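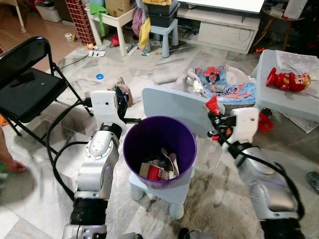 Re: [tenants-and-claims] small claims after a fender bender, worth it?

List: tenants-and-claims
Date: October 2025
Subject: Re: small claims after a fender bender, worth it?

Hi all,

I've been meaning to answer this one since it landed, and now I have a cup of coffee and no excuse. I'll quote the bit I'm replying to so you don't have to dig for it.

> I got bumped in the Skilgate parking lot in the spring, low speed, other
> driver backed into my passenger door. His insurer is Khokhar Mutual. They
> admit he was at fault but they'll only pay part of the body shop bill.
> They say the rest is "prior wear," and there wasn't any! The shop's
> estimate was $2000 and the offer was $1457. Is it crazy to go to small
> claims over the difference? Do I need a lawyer? I called one office and
> they were nice but said it was too small for them. Also they want me to
> sign a release before they send anything, and I don't love that.

Not crazy at all! I did almost the same thing a couple of years back, over a dented fender and a very stubborn adjuster, and I'd do it again. I'm not a lawyer, and your state may do things differently from mine, so please check everything with the clerk or the self-help desk at your courthouse. Mine was wonderful and answered the same question three times without sighing.

First, the release. Please read it slowly before you sign anything. Mine said I was giving up "any and all claims arising from the incident," and if I'd signed it and cashed the check, I would have had nothing left to argue about in court. I wrote back and asked if they would pay the part we both agreed on without a full release. They said no the first time and yes the second time – I have no idea what changed. Yours may just keep saying no, but asking costs you a stamp.

Second, who you sue. I got this wrong. I filled in the whole form with the insurance company's name on it and the clerk handed it right back to me. Where I live you name the driver (and the owner of the car, if that's a different person), and his insurer deals with it from there. It felt rude, to be honest, because the man had been perfectly pleasant in the parking lot. But that's what his insurance is for.

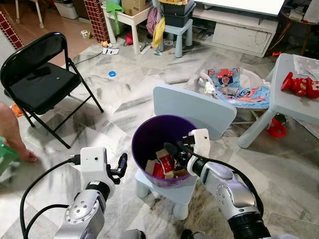 Posted by: list member, Grerik County
Reply to: list

Sorry, got called away to the phone. Third thing, paper. The judge I had wanted paper and lots of it. I brought the estimate, the photos I took the same day, the letters back and forth, and my service records from the year before. The service records were what helped me most with the "prior wear" business, since the shop had noted the condition of the body at my last visit and there wasn't a mark on it. Call whoever does your oil changes and ask what they wrote down. You might be surprised. If you have any old photo of the car with the passenger side showing, a vacation snapshot or whatever, print that too.

Get a second estimate if you can stand it. I went to Sillov Auto Body out on the county road and they wrote me one for free, and it came in within a few dollars of the first. Two shops saying the same thing looked a lot better than one. Ask the shop to put in writing that the damage came from one impact, if they're willing to say so. Mine grumbled and then did it.

Then there's a demand letter. Some courts want you to have asked for the money before you file, and even where they don't, I'd send one. Keep it short and polite. Say what happened, what you're owed, and a date you'd like it by. My first draft was two pages of me being mad and my sister made me cut it down to five sentences, bless her.

On cost, I paid $165 in all, counting the filing fee and having the papers served, and I asked for that back as part of the judgment and got it. Fees are all over the place, so look yours up. And do keep an eye on the deadline. Property damage and injury can have different ones, and I wouldn't let this drift through another winter.

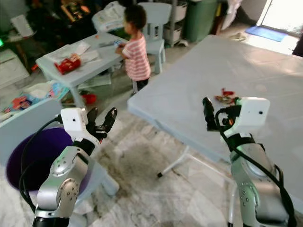 As for the lawyer question, I didn't use one, and in some states you can't bring one to small claims anyway. But if your neck or back has been bothering you since the bump, that's another matter and I'd talk to somebody before you settle a thing, even if it was low speed. Plenty of offices will do a first call for free. The one that turned you down for the door might feel differently about an injury, and if not they may give you a name.

The hearing itself took less time than finding a place to park. I was so nervous I'd written out a speech, and the judge mostly just asked me questions and looked through my folder. Bring three copies of everything (one for you, one for the judge, one for the other side) and put sticky notes on the pages you care about.

If you want my demand letter to crib from, write me off list and I'll dig it out. And do tell us what they say about the release!

Good luck,
your fellow fender-bendee in Grerik County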